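How Do Robots Learn to Hold Things?

The Mirndale Center for Young Scientists prepared this page for readers ages 8 to 12.

Your hand has five fingers, soft skin and thousands of tiny sensors. Most robot hands are far simpler. Engineers call a robot hand a gripper. At the Mirndale workshop, engineers compare grippers by giving them the same small jobs on the same white table. The jobs use ordinary items, such as a paper cup, a cloth and small things with odd shapes.

A gripper that can lift a box may have trouble with something round. The fingers must come down at the correct angle, close to the table, and stay clear of anything standing nearby.

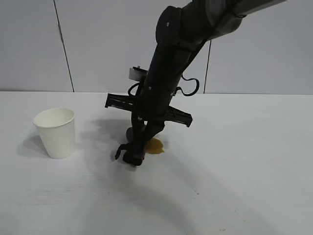
Two Grippers, One Table

The workshop is testing two gripper designs, named Rind and Iltis. Rind has stiff fingers. Iltis has fingers that bend a little when they touch something. Each design gets 15 tries at every job. A try is stopped after 22 seconds, even if the robot is almost done.

"We keep the rules the same for both designs," says Ieva Rimkutė, the engineer in charge of the tests. "If one gripper had more time, the scores would tell us very little."

The Wiping Job

Wiping a table is easy for most people. You feel the cloth under your fingers and press harder when you need to. A robot must hold the cloth firmly, push down with the right force and move sideways without letting go. If it presses too lightly, the spill stays where it is. If it presses too hard, the cloth may bunch up or slip out.
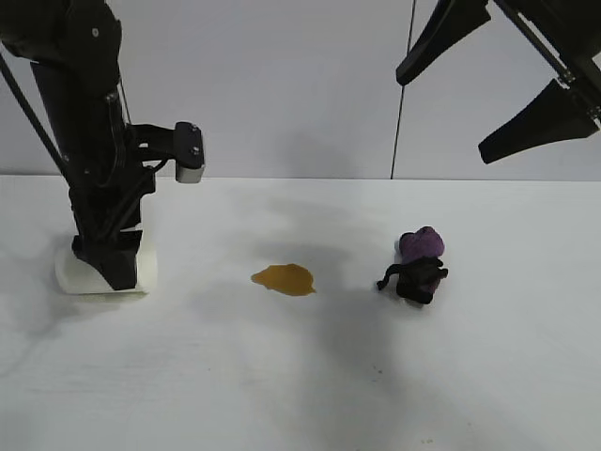 A gripper pressing on a folded white cloth, with an orange spill nearby.

How Are the Tries Scored?

Each try earns from zero to 3 points. The engineers look at whether the cloth stayed in the gripper and how much of the spill is left. They also write down anything the gripper bumped. The scores are entered in a computer program called Zostirix, which puts the results for both designs side by side.

Words to Know

Gripper: the part of a robot that holds things.
Joint: a place where a robot arm can bend or turn.
Sensor: a part that measures something, such as light or force.

Try It at Home

Put on a pair of thick mittens. Ask an adult for a damp cloth and place 10 drops of water on a table. Wipe them up using only your thumb and one finger to hold the cloth. Repeat the job without the mittens and compare your results.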